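Setting Up a Toy Kitchen Table for a Home Robot Arm

Posted Thursday, July 19, 2018

Most guides to building a practice table for a small arm start with a parts list and a promise. I don't trust either. The Zonberg kit page says you can be up and running in an afternoon. It took Yi-chun Tang and me most of April, in a shared shop with decent tools, and the arm was the easy part. Read this before you spend money.

Step 1. Fix the table first

The arm and the table have to stay put relative to each other. Clamps creep. We tried them for a week and threw away every position we had saved. Bolt things down, then push on the tabletop with one hand and see if anything moves. If it does, stop there and fix it.

A plain white top is fine. People on the Wineck forum will tell you to buy a special matte surface, and I have yet to see anyone post a before and after. Ours has a few dark holes in it, and we left them open.

Step 2. Choose objects that differ from each other

Foam cubes will flatter your arm. If you only ever pick up cubes, you will believe you have a working setup. Get a toy kitchen set and mix the shapes: something with handles, something flat, something small and round, something soft. Play food is cheap, so buy doubles of whatever you like.

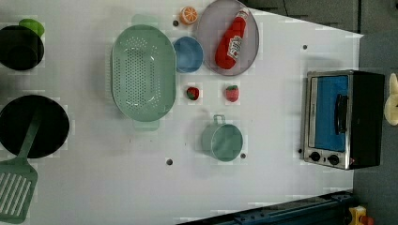 Keep the big pieces to one side and the small ones toward the middle. Pans and pots take up more reach than you expect, and if they sit between the arm and everything else, you will spend your evenings planning paths over a handle. An appliance such as a toaster oven should have its door facing the open part of the table. Leave room for the door to swing – measure it with the door open, which I did not do the first time.

Step 3. Set your starting layout

Pick one layout and write it down. Man-lok Kuo wanted random placement from day one, and I understand why, but when a grasp fails on a random table you have no idea what to blame. Put the same things in the same places until you get boring results. Then move one object.

Step 4. Go slow over the tall things

The Hundham controller ships with its speed set at 3000, in units the manual never explains. Turn it down to 600 for anything above the table. Run each path once with the gripper well clear, and keep a hand near the stop button. Watch the cables as much as the fingers. A cable that looks slack with the arm folded can pull tight at full reach.
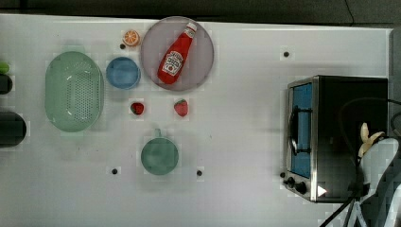 Gripper over the toaster oven, with the small pieces in their starting layout.

Step 5. Count honestly

Decide what a success is before you start. For us it meant picked up, moved to the plate, and let go without knocking anything else. By that rule we got 43 out of 49 on the strawberries, and I would not quote that number to anyone as proof of much. Same table, same light, same two strawberries.

The Chu add-on software claims to handle soft objects with no tuning. We tuned it for two evenings and it still squeezed too hard, so we went back to setting the grip width by hand. If yours works out of the box, send me your settings file and the version number.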